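Two nights of Magsi, one working ear
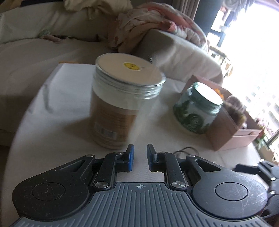
So I'd sworn off gigs until spring. I said it to everyone, I said it to my sister, I even said it to the bloke at the station who sells me my ticket and couldn't care less. Then Magsi put up two nights at the Onatdale in February and I had bought both before the kettle had boiled.

If you don't know Magsi, they're a four-piece who play very slow, very heavy music with the occasional burst of something that sounds like a folk dance being thrown down a flight of stairs. I've been following them for years now, through two drummers and a spell where they only had one guitarist and pretended it was on purpose. They aren't famous. They're never going to be famous, I think, and they seem fine with that, apart from the bassist, who has started wearing sunglasses indoors.

The Onatdale holds 431 people. I know this because it says so on a little brass plate by the bar, and because I've spent a great deal of my life standing next to that plate waiting to be served. The first night was nowhere near full. The second night was rammed. I'd love to tell you the rammed one was better, but I honestly couldn't pick, so I'll just go through them both and you can make up your own mind.

First night, then. Doors were at seven and I got there at twenty past, wet through, having walked from Poltmont because the bus gave up at the bridge. The support was Pinar, who I'd never heard of and who I now love. It's one woman with a baritone guitar and a drummer who looked about fifteen. She barely spoke. She'd finish a song, retune for what felt like a week, mumble something that might have been the title and then flatten the whole room again. There was one with a riff that just went up and up and never came back down, and a man beside me started laughing, properly laughing, with his hands on his head. I bought the tape afterwards. I don't own anything that plays tapes. I'll sort it out.

Magsi came on with no intro music, which is a change. They used to have that whale recording (if you saw them on the last tour you'll remember, it went on for ages and half the crowd used to do whale noises back). This time the lights simply went off and there they were. They opened with the long one from the first album, all thirteen minutes of it, and I had a bit of a moment, I won't lie. I hadn't heard it live since the old drummer left. The new one plays it behind the beat, dragging it so far back you think he's dropped a stick, and it's horrible and wonderful and I want it recorded immediately.

Then they played four new songs in a row. Brave! The room went a bit polite. The second of them is a belter, all on two notes with the singer barking over the top, and the fourth could do with losing its middle. The other two I can't remember at all, except that one of them had a keyboard in it, played by the guitarist with one finger while looking at the floor.

The sound was muddy near the stage and lovely at the back by the coats. I tell people this about the Onatdale every single time and they never listen. Stand by the coats.

I did not stand by the coats on the second night. I got carried away and went down the front, left-hand side, directly below the bass rig, and I'd left my earplugs at home in the bowl with my keys. I know. I know! I tore up a bit of tissue and used that, and one of the bits fell out during the third song and was lost under somebody's boot. My right ear rang until the following evening and I spent a whole day at work turning my head like an owl. I've since bought a second pair of plugs and clipped them to the inside of my coat. Please learn from me.

Anyway, down the front is where I met Mitali Patwary, who used to run the metal hour on the student station when I was a listener and too shy to ring in. I recognised the voice before the face. She was telling somebody off for putting a pint on the monitor. We got talking between bands and it turned into one of those chats where you're both shouting the names of defunct groups at each other with your eyes wide. She reckons the first Magsi demo is the best thing they ever did. I think it sounds like it was made inside a bin. We agreed to disagree and then she bought me a drink, so fair play.

Pinar played the same songs on the second night in a different order, and it was remarkable how much it changed them. The one that goes up and up was the opener this time and it didn't land in the same way. People were still coming in, chatting, hunting for their mates. By the end she'd got them, though. She said four whole words (“this is the last”) and got a cheer for it.

Magsi's second set was mostly the old stuff. The crowd was younger and a lot more violent, in a friendly way — somebody went over, six hands picked him up, that sort of thing. I lasted until the folk dance bit in the middle of the second album's title track and then I had to go and hold on to a pillar. The singer climbed down off the stage and did a whole verse from the bar, standing on the footrail, with the mic lead stretched over everyone's heads and a very patient security man feeding it along. During the quiet part somebody's phone went off with a supermarket jingle and the drummer, bless him, joined in with it for a bar or two.

They did play one new song, the two-note one, and it got the biggest reaction of the night. So there you go, put it out. They say the album's finished. They've said that before.

The encore was the cover. I'm not going to say which cover, as they've asked people not to, and I like that. I'll only say that I'd never have guessed it and that Mitali shouted “no!” out loud when she worked out what it was, then sang every word.

Merch was the usual. Shirts were 22 quid, which made me wince, and then I bought one. The grey one with the goat, if you're interested, and the sizes come up small, so go one bigger than you think. They'd also got a few copies of the split single from before they were signed, which I already have and very nearly bought again. Cash only on the first night, cards on the second, and the poor lad on the table had to explain it to each and every one of us.

I missed the last train on the second night, of course. The late bus to Poltmont goes at 28 minutes past midnight from the stop behind the cinema, and there must have been some of the band's oldest fans on it, all going home with one shoe untied and shouting at each other because none of us could hear. A lady with a shopping trolley asked if we'd been to a wedding. One of the lads said yes.

I've had the two-note song in my head ever since. I've been humming it while washing up, which is not easy with only two notes to play with, and my downstairs neighbour has asked me whether there's something wrong with the pipes.

A few odds and ends before I go and make my tea. A couple of you asked what happened to the record swap, and it's on hold until I find somewhere with better parking. I still have a box of doubles in the hall that I keep walking into. If anyone wants the live album with the water damage, it plays perfectly well and it's yours for the postage. And whoever left the comment under my last post saying I'd got the tuning wrong on that riff, you were right, I went back and checked, and I've fixed it.

Pinar is playing again next month, upstairs at a pub this time, and I'm told there's a proper tape machine for sale on the noticeboard there. Mitali's coming along. I'm bringing earplugs, both pairs.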